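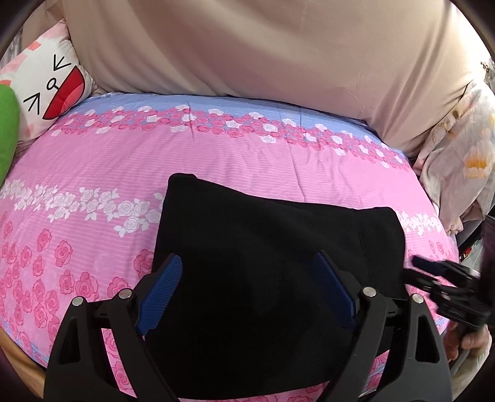
Folding on the bed

I do all my folding on the bed. We have a table that would be the right height for it, but the table has a sewing machine on one end and mail on the other, and clearing it takes longer than the laundry does. So everything gets carried to the bedroom, and the rose bedspread is where it gets sorted out.

The bedspread came from my aunt's house in March, when we were emptying the closets. It is pink, with rows of roses in pink and white and pinstriped parts in between, and a light blue band with more roses on it. I would not have picked it in a store. I took it because it was clean and nobody else wanted it, and I have come to like it for a practical reason, which is that black cloth shows up on it. On our old navy cover I used to lose socks for days.

The bands are useful too. If I line up the edge of a shirt with the edge of a row of roses, the fold comes out straight. My aunt may have done the same thing, but I never saw her do it.

Black things last

I leave the black things for the end because they take the most looking at. You can't tell front from back on a black T-shirt in the evening, and the lint from the towels has to come off before anything goes in a drawer. I use a lint roller on the flat side, turn the thing over, and do the other side. Then I fold.

For soft, flat things I fold in half lengthwise, smooth it from the middle out, and then fold up from the bottom. Bags made of cloth I treat the same as clothes, with the handles tucked inside. I had a habit of stuffing them all into one bigger bag on a hook, and by winter the hook came out of the wall.

Khanyisile Khumalo, who I used to share an apartment with, taught me to press a folded thing with my forearm and leave it alone for a minute before picking it up. She folded everything in the place, including dish rags. I don't go that far. The forearm part does help with sweatpants – they stay put on the shelf.

The drawers

The dresser is an Okeck we bought used. Four drawers, and the bottom one sticks when it rains. I measured the top drawer before I started folding things to fit it, and it is 33 inches wide, so three stacks fit side by side with a gap for belts. My husband has the second drawer and does not fold. I leave his things in a pile on his side and he puts them in how he likes.

I did buy a set of drawer dividers, the Rirach ones, in a pack of 2. They are fine. They slide forward if you open the drawer fast. I put a strip of shelf liner under them and that mostly fixed it, though one still creeps. If you have deep drawers I would look for something taller.

The bed itself

The bed frame is light tan wood and low, so folding there is not good for your back if you stand and bend. I sit on the edge, or kneel on the rug if there is a lot to do. I tried a stool, but it was too high and I kept knocking the basket off.

One thing about folding on a bedspread is that you have to finish. On the table a pile could sit there until the weekend. On the bed it has to be gone by the time we want to sleep, or it ends up on the chair, and then the cat gets on it. Our cat is white. I don't need to say more about that and the black clothes.

I wash the bedspread on cold with nothing else in the machine. It takes two rounds in the dryer and I pull it out partway through to turn it, or the middle stays damp. The pink has not faded that I can see. There are some creases that come back no matter what I do, and I have given up on those.

Next I need to go through the hall closet, where the winter blankets are. I want to get two of them down to the laundromat on Mofokeng, the one with the big front loaders, before it gets hot. They close at eight and I always forget to bring quarters.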